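Trolley a planté à la 201e planification, et Leokadia Kalinowski a poussé un cri de joie qui a dû s'entendre jusqu'au port.

– Emanuel ! Il a planté au même endroit !

Moi, Emanuel Lungu, responsable de la perception chez Etar, j'avais les deux mains dans un paquet de biscuits et le moral en octobre, comme le mois. Mais elle avait raison, c'était magnifique. Un bug qui revient au même endroit, c'est un bug qui a une adresse ! Depuis le matin, le planificateur refusait d'amener les deux bras l'un vers l'autre, tantôt pour une collision imaginaire, tantôt pour rien du tout, et voilà qu'il se décidait à être régulier.

J'ai ouvert la vue fixe à côté du journal. Pour Trolley, l'anneau vert était un obstacle haut comme une bouteille, et le concombre jouet n'existait pas.
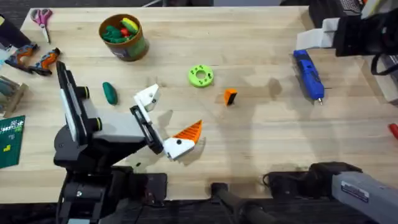 *L'atelier de Leltolholm, un bras de chaque côté et l'anneau vert entre les deux.*

– Ton concombre a disparu de la carte, a dit Leokadia.

– Mon concombre va très bien. C'est ta carte qui est en retard.

Elle a tiré sa chaise contre la mienne et on a déroulé les horodatages ligne par ligne, son doigt sur l'écran (elle laisse des traces partout, je ne dis plus rien). Entre l'image et la pose du poignet, il y avait 71 millisecondes d'écart. À l'arrêt, aucune importance. En mouvement, chaque objet traînait derrière lui une petite comète de points fantômes, et Trolley, très poli, contournait les comètes.

J'adore ce genre de moment ! Tout ce qu'on prenait pour de la mauvaise volonté devient une soustraction.

On a corrigé l'interpolation, relancé le filtre, puis ouvert le flux du poignet pour la partie qui nous faisait rêver depuis des semaines : la vis. Une tête noire, une lumière blanche dessus, et l'estimation de pose qui s'y accrochait comme une moule à son rocher.

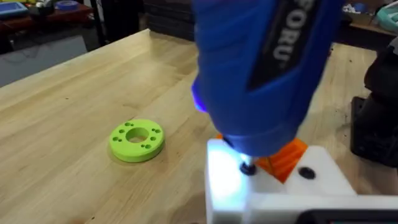
## Piątek

Piątek, c'était le nom de la branche. Leokadia l'avait baptisée ainsi parce que « vendredi » en polonais lui semblait un nom plein d'espoir, et personne n'avait osé lui demander lequel.

Elle a fusionné mon correctif à 4 heures du matin, sans relire, ce qu'elle m'interdit formellement de faire.

– Si ça marche, tu écris les tests.

– Et si ça ne marche pas ?

– Tu écris les tests quand même.

Le calcul a duré environ 10 secondes. Sur l'écran, les trajectoires se sont dessinées en orange et en bleu, elles se sont frôlées, et pour la première fois la marge entre les deux est restée verte d'un bout à l'autre. Leokadia avait attrapé ma manche. J'ai appuyé sur Entrée avec la main qui me restait. 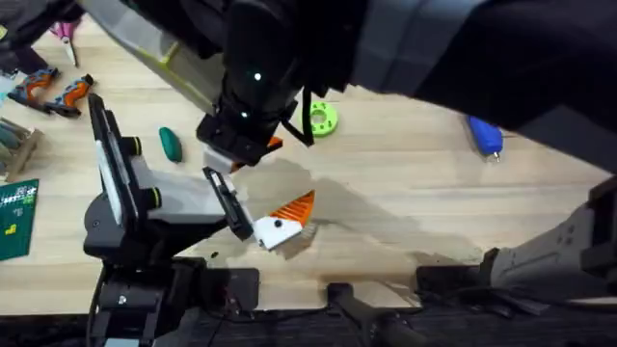

– Respire, a-t-elle murmuré, et je ne sais pas si elle parlait à moi ou au contrôleur.

On regardait les courbes de couple plutôt que les bras, déformation professionnelle. Elles étaient lisses, mais lisses ! Pas une dent, pas un sursaut, deux lignes qui descendaient ensemble comme des patineurs. J'ai pensé à toutes les matrices que j'avais transposées à l'envers dans ma vie et je leur ai pardonné d'un coup.

Leokadia a lâché ma manche, pris le dernier biscuit et rouvert l'éditeur.

– Bon, a-t-elle dit la bouche pleine. Maintenant, on lui rend son concombre.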